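Chapter 6
Tableware and the Working Kitchen

Chapter outline
6.1 Why plates are the shape they are
6.2 Ceramic bodies and glazes
6.3 Weight, stacking and storage
6.4 Breakage and replacement
6.5 Setting a par level

When the dining room at the Clilton opened in June, its manager, Musyoka Urio, had 271 dinner plates on the shelf and seating for 100 guests. On paper that was more than enough. By the second week the kitchen was running short in the middle of dinner service, and the cooks were sending out main courses on plates meant for salads. The stock was all there. Most of it was sitting in the dish room, waiting for a rack.

Problems like this one are common in new restaurants, and they are rarely solved by ordering more plates. To solve them, a manager has to know how a plate moves through the building. It leaves the shelf, goes to the line, is carried to a table, comes back, is scraped, racked, washed and dried, and returns to the shelf. Each stage takes time, and each one is a chance for a chip or a crack. In Chapter 5 we followed food along a similar path. In this chapter we follow what the food is served on.

Tableware is also one of the first things a guest judges. A white plate shows the color of food clearly and can be matched from almost any supplier when pieces are lost. A colored or patterned plate can give a room its character, but a pattern may be dropped by the maker, leaving the restaurant with a set it cannot fill out.

Shape matters as much as color. The rim gives the server a place to hold the plate and keeps sauce away from the edge. The well, or center, sets the size of the portion the guest expects to see. A coupe plate has no separate rim and curves up gently from the middle. It gives the cook more room to work with, but it is harder to carry when it is full.
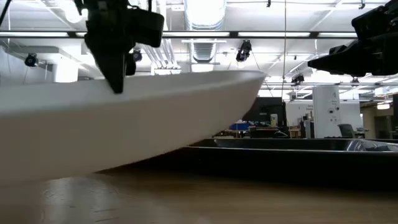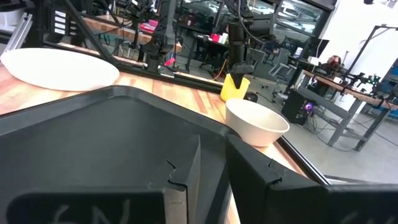
Under most plates is a foot, the raised ring on which the plate stands. The foot is easy to overlook, and it causes a good deal of trouble. During firing, a ceramic piece cannot rest on wet glaze or it will stick to the kiln shelf, so the bottom of the foot is often left bare. Bare clay is rough. When plates are stacked, a rough foot scratches the glaze of the plate below it. Some makers polish the foot after firing, and buyers should run a finger around it before placing an order.

The Clilton used two lines of plates. The older line, Strobel, was a heavy stoneware with a wide rim. The newer one, Preltadberg, was a thinner porcelain. The two did not nest together, and the dish crew had to sort them by hand before they could be put away. Urio asked the crew to write down how long the sorting took on a busy night and where the plates stood while they waited. We return to those notes in Section 6.5, where they are used to work out a par level — the number of pieces a kitchen needs on hand to get through service.

Before that, you will need some background on materials. Section 6.2 explains the difference between earthenware, stoneware and porcelain and what each one costs to own over several years. Section 6.3 covers shelving and safe stack heights. Section 6.4 deals with breakage records and includes a blank log sheet from Tranis, the supplier that served the Clilton.

Key terms
rim, well, coupe, foot, glaze, par level, open stock

Before you read
Pick a plate from your own kitchen and turn it over. Find the foot and decide whether it is glazed or bare. Then measure the rim and the well, and write down both figures. You will need them for the exercise at the end of Section 6.1.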